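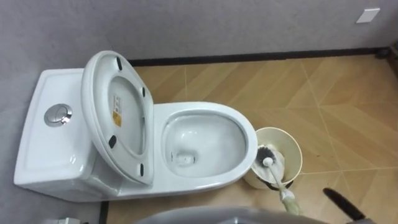 The brush partly lifted from its holder beside the bowl, with the gripper at lower right.

Jomik has changed the service routine for its washroom cleaning robot at the Kamolrat site after wear was found on the gripper fingers. The finger pads are now replaced every 835 lifts of the toilet brush, down from 2,000.

Somkiat Nuchit, who maintains the machine, said the old pads lost grip on the handle well before they were due for changing. The wrist joint is checked at the same time and the head camera is realigned against a fixed target - a job of eight minutes.

The arm's grip force stays at its earlier setting. Software for the lift was last updated in December. Jomik said a second unit at Wenomau will move to the same schedule when its current pads are used up.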